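Wirard Cable Loop Kit for Two-Arm Robots

Keep your gripper cables out of trouble!

We love this little kit, and it started with a fault. In November our demo robot dropped its right gripper halfway through a plate pickup. The arm kept moving, the fingers didn't, and the log showed error 31: signal lost at the wrist. Sigita Pärn found the cause the same evening, a cable pulled so tight that one full wrist turn had worked the plug out.

What you get
2 cable guides
5 soft straps
Printed fitting guide

Fitting
Leave enough slack for a full wrist turn, then run the arm slowly through its whole reach with a hand near the stop button. If the cable goes tight or rubs a joint, stop and refit it. Power down before you touch any plug.

Plate on the table, both arms over it

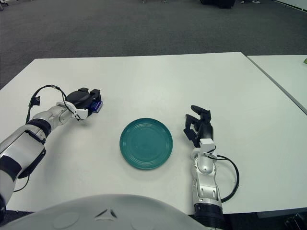 If you see error 31
Stop the arm and support whatever it's holding. Switch off, check the plug for bent pins, and don't just clear the error and carry on (we tried that, and lost a good plate). Still stuck? Ask for Sigita on extension 133.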